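Subject: Re: [brareline-clubs] Friday league: the new shuttle rule and who pays for it

On Friday, the fixtures desk at Gittins Hall wrote:

> Clubs will have seen the note about shuttles. From the start of the
> season every league match is to be played with the Carkero feather,
> home side to supply, two tubes minimum. Plastic will not be accepted
> in any division, including the fourth. We know some clubs have stock
> left over. Sorry about that, but we did say in July that it was
> coming.
>
> Also: could clubs please stop entering players in two teams and
> hoping we won't spot it. We spot it. It takes us an evening, but
> we spot it.
>
> Replies to the list please, so that we only have the argument once.

Replying to the list, as instructed, so that we can have the argument once and then again in the car park.

I'll take the shuttles first. Nobody at Ornano objects to feathers as such. They fly better, they sound better, and they make a fourth division mixed pair look for a few strokes as though they might have had coaching. What they also do is fall to bits when hit by the kind of player we have in the fourth division. Our second string has a forehand that lands more frame than string, and he got through a whole tube in the last friendly before anybody had reached the third game. He was very apologetic. He then opened another tube.

So "two tubes minimum" worries me a bit. In the first division two tubes is probably a fair guess. Down where we live it's a starting point. Could the rule say what happens when the home side runs out? As written, I think the match stops and everyone looks at each other. I'd suggest that the visitors can offer a tube and be paid back, or that both captains may agree to finish with whatever is in somebody's bag. I know the second of these lets plastic back in by the side door. It would be ten o'clock at night by then and I don't believe anyone would mind.

On cost. We did the sums after club night and for us it comes to 500 pounds over the season, against next to nothing when we were playing with plastic ones that lasted until Christmas. We have 300 plastic shuttles in the cupboard, bought in one go by a previous secretary who had found a bargain and felt very strongly about it. I won't name the secretary. It was me. If any junior section or school on this list would like a box or two, please write to me off-list and I'll bring them to the next away match, and the one after that, until they are gone.

Is there any chance of the league buying in bulk? Sixteen clubs ordering separately seems a good way of paying the highest price sixteen times. I asked this last year and was told it would be looked at. I'm sure it has been looked at. I'd now like to know what it looked like.

On players in two teams: guilty, once, and it was an honest mistake. We have a father and a son with the same initials and the same surname, and the card only has room for initials. If you sat in the gallery you would have no trouble telling them apart, as one of them moves. The online form has a box for the registration number (his is 1822, the son's, if you're still untangling last season's cards) but the paper card doesn't, and it's the paper card we all fill in at the end when we want to go home. Adding one column to the card would save you your evening.

While I have the floor, a few smaller things.

The lights over court 2 at Gittins Hall. There is one directly above the back tramlines that has been flickering since the spring, and whoever serves from that end gets a point or so in every game out of it. I have been on both sides of this and much prefer serving. I gather the hall has been told. Could it be told again, with more feeling?

Start times. The handbook says half past seven, the booking says half past seven, and so the nets go up at half past seven and we start at ten to eight. Then the caretaker starts jangling his keys during the last rubber. Either we book from quarter past or we admit that the final mixed is going to be played at a sprint every week.

Match teas. I've been asked by our lot to raise the matter of match teas, and I do so without expressing a view, other than the one that follows. The rule says the home side provides "light refreshments". One club, which plays in a green kit and knows who it is, gave us a packet of plain crackers between twelve people after a match that went to the last point. Another gave us a lasagne. Neither is wrong under the rule. 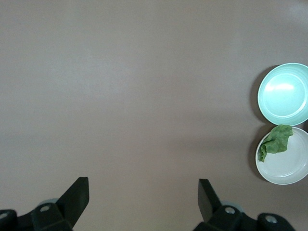
I don't want a minimum standard written down, because then we would have to have a sub-rule on sandwiches and someone would appeal against it. But a word in the captains' notes might help, along the lines of "enough for everyone, including the reserve". The reserve at Ornano is usually driving and has sat in a cold gallery for two and a half hours, and I feel he has earned a biscuit.

Lastly, the cup draw. The note says we are away to Brareline B in the first round. Brareline B, as far as I can tell from the tables, folded in March and most of them now play for Brareline A. If we have a bye, lovely, we will take it and talk about our cup run for years. If we are in fact playing Brareline A, please tell us soon, so that our first pair can arrange to be on holiday.

To be clear about the shuttles, we'll vote for the feather rule if it comes to a vote, provided there's something in it about running out. And if the bulk order happens, put us down for whatever the biggest box is. I'm not allowed to sign for it myself any more, so it would need to go through somebody else at the club.

Match secretary (and former secretary, see above)
Ornano Badminton Club

PS. Whoever left a single left shoe in the changing room at our place after the pre-season friendly, it's behind the tea urn. White, large. We haven't had a call about it, so I can only assume you got home all right.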